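4.2 Lettering and the first glance

We came to the question of signs rather late in the project, and I should say at the outset that it was the visitors who led us there. During our season at Drunlow Castle we had planned to look only at how people moved between the gatehouse, the keep and the old kitchens, and how long they stayed in each. What we kept hearing, though, from families especially, was that they had walked straight past the stair to the prison rooms without knowing it was there. Of the 90 groups we followed, 16 missed that stair altogether, and a good many more found it only on the way out, when the children were tired and everyone was thinking about lunch.
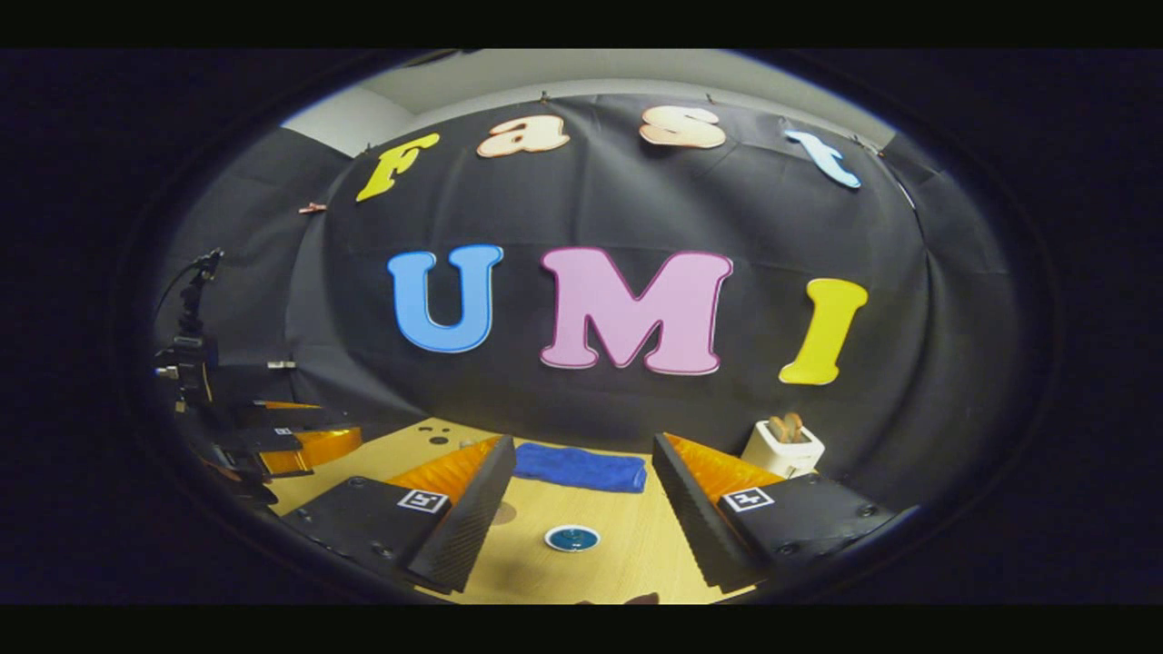 Figure 3. Cut-out letters on a black cloth backdrop.

Visitors to a castle are generous readers, we found, but they are also distracted ones. They arrive in the courtyard with a map in one hand and a child in the other, and they look up at the towers well before they look at any board. Large letters in pale or bright colours on a dark ground, like the yellow F and the light blue t in Figure 3, are the sort of thing a person can pick up while still walking, and we kept that in mind when we talked with the staff about the grey engraved plaques at Drunlow. The plaques are handsome, and they suit the stonework very well – several visitors told us so – but they ask a person to stop and stand close.

Storneo Abbey, our second site, takes a different approach. Its painted boards stand at each turning of the cloister walk, and they say very little: the name of the room, an arrow, and sometimes a line about who once lived there. Only 7 of the 90 groups we followed at the abbey missed the infirmary, even though its doorway is every bit as easy to overlook as the stair at Drunlow.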